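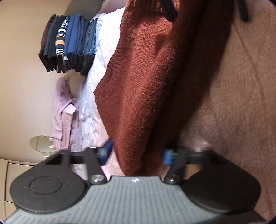 *My rust-red sweater. The season for it has come.*

2018-10-23

On Saturday I went with my sister to the autumn market in Wandness, and I want to write it down while I still remember which stall was where. Last year I wrote nothing and then in spring two people asked me for the name of the cider producer and I could not help them.

The market is held in the yard of the Hegarty winery, on the hill behind the railway station. If you come by train, do not follow the road, it makes a big curve. There is a path with steps to the left of the bicycle racks. We took the road, as always, and my sister reminded me of this the whole way up.

Entrance is free, but you can buy a tasting glass at the gate and with it you get three small pours at any of the wine tables. The glass is yours to take home. I now have four of them, and they do not match, because each year the drawing on the side is different. This year it is a pear.

We started with Hegarty's own table. They had the new white, which was still a little cloudy and very fresh, and an older red that I did not like so much. My sister liked it and bought two bottles. The young man who was pouring told us that they picked earlier than usual and that the last row was finished in 197 minutes, he had measured it with his phone because of a bet with his uncle. I did not understand who won.

Then the food. The long line was for the potato pancakes, so we went first to the cheese. Danica Tichý was there again with her goat cheese, the one rolled in ash and the one with caraway. I buy the caraway one. She sells it by weight and I asked for 200 grams, and she cut it by eye and it was 197 on the scale! We both laughed, and she put a small corner on top. She makes a soft cheese in oil now too, in jars, but you must bring the jar back and for me it is too far.

The cider I mentioned is called Sivon. Please write it down, you two. They had a dry one and a half-dry one, and also a juice from the same apples that was warm and had clove in it. I drank two cups of the juice. The clove was a bit strong in the second cup, I think it had stood longer in the pot.

In the barn were the craft people. I am always careful in this part, because I have a small apartment and I come home with ceramics. This time I bought only soap (with oats, it smells almost of nothing, which I prefer) and a wreath of dried hops for the kitchen door. It loses little leaves every time somebody opens the door. A woman had beautiful candles in the shape of pine cones, but I have never in my life burned a nice candle, I only keep it until it has dust.

What I would change: there are too few places to sit. We ate our pancakes standing by the wall of the press house, with the plate on a barrel which another family was also using. The music was good, two accordions and a boy with a drum, but the speaker stood directly beside the bread stall, and the baker had to show the prices on her fingers. Also many stalls do not take cards. The nearest cash machine is down at the station, so bring cash with you.

We took the train at half past four. It was full of people with paper bags, and somewhere in our car a bottle was rolling under the seats at every curve until a man caught it with his foot.

There will be a second, smaller market in November, only with wine and things for Christmas. It was written on a board at the gate, but I did not note the day. I will ask Danica, she knows it for sure, and I will add it here under the text.

For the pancakes, if you go: take them with garlic and without the cream. With the cream they become soft before you find a barrel.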